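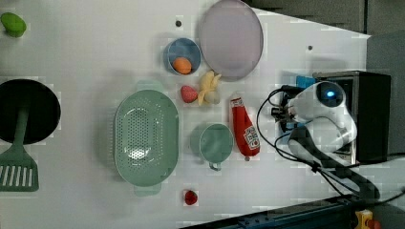

네스린 보즈쿠르트 Nesrin Bozkurt
2025년 10월 11일 · 타래 글

〈Hematance〉 보고 나왔는데 화면비 얘기를 안 하고는 잠이 안 올 것 같아서 타래로 풀어봅니다. 줄거리 스포일러는 거의 없고요, 화면 모양이 어떻게 바뀌는지는 다 말할 거예요. 그것도 모르고 보고 싶은 분은 여기서 뮤트해 주세요!

일단 기본 정보. 상영시간 123분, 제가 본 건 Uvama 1관 상영본이고 자리는 가운데보다 살짝 뒤쪽이었어요. 여기가 위아래로 움직이는 마스킹이 아직 살아 있는 관이라(까만 천이 화면 가장자리를 가려주는 그거요) 일부러 이쪽으로 예매했습니다.

영화는 정사각형에 가까운 옛날 표준 화면으로 시작해요. 요즘 이 비율 쓰는 영화가 꽤 늘어서 처음엔 '아 또 그 분위기구나' 했거든요. 인물 얼굴 꽉 차고, 천장 보이고, 양옆은 답답하고. 그런데 이 영화는 그 답답함을 오래 끌고 갑니다. 40분을요. 40분 동안 한 번도 안 열어줘요.

저는 화면비 바뀌는 영화를 볼 때마다 언제 바뀌나 기다리는 나쁜 버릇이 있어요. 이번에도 초반에는 문 열릴 때마다, 차가 출발할 때마다 '지금인가?' 했는데 다 아니었고, 그러다 제가 기다린다는 사실을 까먹었어요. 그리고 까먹은 다음에 바뀌었습니다. 와…

어떻게 바뀌냐면, 컷으로 휙 넓어지는 방식이 아니에요. 한 컷 안에서 아주 천천히 양옆이 벌어집니다. 주인공이 언니한테 전화를 거는 장면이고 카메라는 가만히 있어요. 벽이 조금 더 보이고, 창문이 조금 더 보이고, 어느 순간 옆에 사람이 앉아 있어요. 그 사람은 처음부터 거기 앉아 있었던 거예요!

이 대목에서 제 옆줄 관객이 작게 "어" 하셨는데 저도 속으로 똑같은 소리를 냈습니다. 공포영화도 아닌데 뒷목이 서늘했어요. 화면 밖에 있던 사람을 보여주는 가장 쉬운 방법은 카메라를 돌리는 건데, 카메라를 돌리면 누가 '돌렸다'는 느낌이 남잖아요. 화면 자체가 넓어지면 그냥 내가 못 보고 있었던 게 돼요.

기술적으로도 이게 은근히 까다로운 거라 조금만 설명할게요. 나중에 넓힐 장면은 처음부터 넓게 찍어놓고 좁게 가려둬야 합니다. 그러니까 촬영할 때 모니터에는 안 보이는 부분까지 조명을 치고, 소품을 놓고, 배우가 계속 앉아서 연기를 해야 해요. 붐 마이크도 평소처럼 옆에서 들이밀 수가 없고요.

언론 배포용 자료집에 이 장면 얘기가 짧게 나오는데, 옆에 앉은 배우는 화면에 잡히기 전 부분에서도 매번 똑같이 연기했다고 해요. 테이크를 11번 갔대요. 안 보이는 연기를 11번! 그중 어느 테이크를 썼는지는 안 적혀 있어서 너무 궁금합니다. 아시는 분 댓글 좀요.

후반작업은 Pornov라는 작은 업체가 맡았어요. 엔딩 크레딧에서 이름 보고 바로 메모했습니다. 예전에 단편 몇 편에서 색보정 쪽으로 이름을 봤던 곳인데 장편 크레딧에서 보니까 괜히 제가 뿌듯하더라고요(아무 관계 없음).

자료집에 따르면 완성본의 전체 컷 수가 2166개고, 화면비를 컷마다 표로 만들어서 관리했대요. 표라니. 저 그 표 보고 싶어요. 블루레이 부록으로 그 표만 스캔해서 넣어줘도 살 거예요 진짜로.

그리고 여기서부터가 제가 제일 하고 싶었던 말인데, 이 영화는 넓어졌다가 다시 좁아집니다. 보통 화면비 변화는 '해방'으로 쓰잖아요. 좁은 데 갇혀 있던 사람이 넓은 데로 나가면서 음악이 커지고 우리는 감동하고. 저 그런 장면 좋아해요. 매번 당하고 매번 웁니다.

〈Hematance〉는 넓어진 화면이 주인공한테 꼭 좋은 일이 아니에요. 넓어지니까 안 보고 싶던 것까지 들어와요. 그래서 중반 이후로는 주인공이 뭔가를 외면할 때마다 가장자리가 야금야금 들어옵니다. 눈치 못 챌 정도로 느려요. 한참 보다가 '어, 아까 저기 문이 있지 않았나?' 하게 되는 속도예요.

이걸 제대로 느끼려면 상영 환경이 정말 중요하더라고요. 마스킹이 없는 관에서는 화면 양옆의 빈 부분이 완전한 검정이 아니라 뿌연 회색으로 떠요. 프로젝터가 '검정'을 쏴도 빛이 조금은 새니까요. 그러면 화면이 좁아졌다는 느낌보다 옆에 회색 띠가 있다는 느낌이 먼저 옵니다.

물론 마스킹이 영화 내내 같이 움직일 수는 없어요. 천이 드르륵 움직이면 다들 그거 쳐다보겠죠. 그래서 제일 넓은 비율에 맞춰 위아래만 고정해 두고 옆은 영상 속 검정으로 처리하는데, 위아래 경계가 딱 잡혀 있는 것만으로도 눈이 훨씬 편해요. 액자가 있는 그림이랑 없는 그림 차이랄까요.

Uvama에 박수를 드리고 싶은 게, 상영 전에 마스킹이 내려오는 걸 불이 다 꺼지기 전에 보여줘요. 그 까만 천이 스르륵 내려와서 멈추는 순간이 저는 세상에서 제일 설레요. 예고편보다 더요. 어릴 때 극장에서 커튼 열리던 거 기억하시는 분들은 무슨 말인지 아실 듯.

비교하자면 올해 3월에 본 〈Annamalai〉도 화면비를 바꾸는 영화였어요. 그쪽은 과거는 좁게, 현재는 넓게, 딱 정해진 규칙대로 갑니다. 친절해요. 시간대가 복잡한 영화라서 그 규칙 덕분에 길을 안 잃었고요. 저는 이런 쓰임새도 아주 좋아합니다. 표지판 같은 화면비.

다만 〈Annamalai〉는 집에서 다시 봤을 때도 감상이 크게 안 달라졌거든요. 규칙이 뚜렷하니까 작은 화면에서도 작동해요. 〈Hematance〉는 집에서 보면 어떨지 솔직히 걱정돼요. 천천히 좁아지는 맛이 텔레비전에서, 그것도 불 켜놓은 거실에서 살아남을까? 휴대폰이면 더 모르겠고요.

혹시 나중에 집에서 보실 분들께 부탁 하나만. 텔레비전의 '화면 채우기'나 '자동 확대' 기능은 꼭 꺼주세요!! 기기에 따라서는 옆이 비었다고 판단하고 멋대로 늘리거나 잘라버리는데, 그러면 이 영화는 그냥 다른 영화가 됩니다. 전화 장면에서 옆 사람이 시작부터 보일 수도, 끝까지 안 보일 수도 있어요. 생각만 해도 손이 떨림.

아쉬운 점도 쓸게요. 마지막 15분쯤 되는 구간에서 음악이 너무 친절해요. 화면이 이미 다 하고 있는 얘기를 현악기가 한 번 더 해줍니다. 앞에서 그렇게 관객을 믿어주더니 왜 갑자기? 싶었어요. 음악 자체는 좋아서 집에 오는 길에 흥얼거렸지만요.

그리고 자막. 한국어 자막이 넓은 화면 기준으로 아래쪽 가운데 고정이라 좁은 구간에서 긴 문장이 검은 여백까지 삐져나와요. 초반 몇 장면에서는 글자가 영상 밖으로 나가 있으니까 '아 저기까지 화면이구나' 하고 알아버립니다. 줄을 한 번만 더 나눠줬으면 좋았을 텐데. 번역 자체는 말맛이 살아 있어서 더 아까웠어요.

댓글에 "화면비 바꾸는 거 그냥 멋부리기 아니냐"는 말씀이 있어서 답을 달자면, 네, 멋부리기인 영화도 많죠! 드론 장면에서만 넓어지는 영화 저도 몇 편 떠올라요. 근데 저는 멋부리기도 좀 좋아합니다. 감독이 신났구나 하는 게 보이면 같이 신나거든요.

또 다른 질문, 앞자리에서 봐도 되나요? 저라면 뒤로 가겠습니다. 양쪽 가장자리가 한눈에 들어와야 좁아지는 걸 몸으로 느껴요. 너무 앞이면 화면이 시야를 넘어가서 좁아져도 좁아진 줄 모르고 지나가요. 평소에 앞자리파인 분들도 이번만은 한번 타협해 보세요.

지루하냐는 질문도 받았는데, 초반은 느려요. 대사도 적고요. 저는 그 느린 부분이 있어야 전화 장면이 터진다고 생각하지만 피곤한 날에는 비추입니다. 낮에, 커피 한 잔 하고, 전화기 끄고 가세요. 화장실은 꼭 미리! 전화 장면 놓치면 제가 다 속상할 것 같아요.

쓰다 보니 하나 더 생각났다. 엔딩 크레딧도 그냥 나가지 마세요. 쿠키 영상은 없어요. 없는데, 크레딧 글자가 올라가는 폭이 조금씩 달라집니다. 저는 처음에 착각인 줄 알고 눈을 비볐는데 같이 간 친구도 봤대요. 이런 장난을 치는 팀이라니 너무 좋잖아요.

다음 주에 같은 영화를 마스킹 없는 다른 극장에서 한 번 더 볼 예정이에요. 얼마나 다르게 느껴지는지 직접 비교해 보려고요. 특히 중반에 부엌문이 사라지는 부분, 이번에는 정확히 언제부터 안 보이는지 지켜볼 겁니다. 다녀와서 이 타래 밑에 이어 붙일게요.

그 전에 보신 분 계시면 어느 극장 어느 관에서 보셨는지, 옆 여백이 까맸는지 회색이었는지 좀 알려주세요. 자막이 어디 있었는지도요!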